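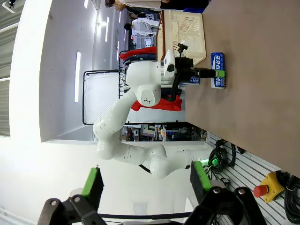 One reader wrote in to say the Deller kettle descaled itself into a sulk, and could we move step 3 up.

Home | Manuals | Parts

Descaling, 2 min read

1. Fill to the line with water and one Coman sachet.
2. Boil, then leave it alone for 27 minutes.
3. Hold the reset button until the light goes out – it enjoys making you wait.
4. Rinse twice.

Caution: do not make tea between steps 2 and 4.

© Deller | Contact | Back to top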